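Nadness: a collection of home bread-baking notes

Version of January 31, 2021

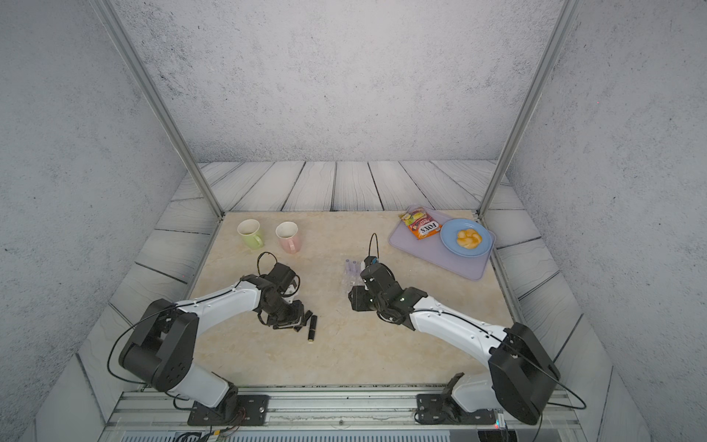
Brelholm wrote in to ask whether the loaves that failed are in here as well, as a collection made up only of good bread would be no use to anybody learning. They are, every one of them, and I was glad to be asked, as it is the first thing I would want to know myself.

What is in the collection

Nadness holds 389 baking notes, one for each bake, written by home bakers in their own kitchens over several winters. Each note says what went into the dough, how long it was left, how the oven was set and what the baker thought of the result. Most of the loaves are plain white or part wholemeal. There is a fair amount of rye, a little spelt, and a small and rather stubborn run of attempts at a potato bread that never did come right (I have a soft spot for those, and would ask you not to filter them out without reading a few first).

The notes came from 26 kitchens. Some bakers sent a single page and some sent a whole exercise book, so please don't treat the collection as an even spread. The kitchen known as Keder accounts for a good deal more than its share, and Keder likes a very dark crust, so if your averages come out looking burnt you will know where to look first.

How the files are laid out

There is one plain text file for the notes and one spreadsheet, saved as comma-separated values, for anything that could sensibly be put in a column. The two are joined by the bake number. The columns are:

bake – the bake number, which never changes between versions
kitchen – a short name chosen by the baker
flour – the main flour, in the baker's own words
flour_g – total flour in grams
water_g – total water in grams, including any in the starter
rise_h – hours from mixing to shaping
oven_c – oven setting in degrees Celsius
verdict – the baker's closing remark, copied exactly

An empty cell means the baker didn't say. It does not mean nought. I mention it because in an earlier version I had filled the gaps in the water column with noughts, and somebody very kindly pointed out that I appeared to have published a number of recipes for dry flour.

Tidying up, and what I left alone

Ounces and pints were turned into grams, and gas marks into degrees. Where a baker wrote "a cupful" I weighed nothing and guessed nothing, and the cell is blank, but the word is still there in the notes. Spelling has been left as it came. "Prooved" turns up a great deal and I have grown fond of it.

Oven figures are the setting on the dial and should be taken with a pinch of salt. The baker at Cusi bought an oven thermometer partway through and found that a dial set at 200 was giving nearer 36 degrees less than that, which explained a whole season of pale loaves. The earlier Cusi bakes have been left as first written, with a line in the notes to say so.

The verdicts are opinions and vary a great deal in temper. One baker's "not bad" is plainly the highest praise going, while another calls nearly everything a triumph, including a loaf that had to be sawn. I did try at one point to turn them into marks out of five, and after an evening of arguing with myself I gave it up and put the words back.

Things it may be good for

People have used it to practise reading messy measurements, to teach simple sorting and plotting, and to settle arguments about how wet a dough ought to be. It would be a poor basis for any firm claim about baking in general. The bakers chose themselves, they mostly baked in the colder months, and very few wrote down how warm the kitchen was, though it must have mattered enormously.

Using and sharing

You are welcome to copy the collection, change it and pass it on, so long as you keep the kitchen names as they are and say which version you worked from. If you find a mistake, do please send the bake number along with it, as "the rye one with the typing error" could be rather a lot of them.

Still to do

The next version should be ready in February. It will add a column for the kind of tin, and the second half of the Brelholm exercise book, which I am still typing up – the handwriting is lovely but there are butter stains over most of the weights.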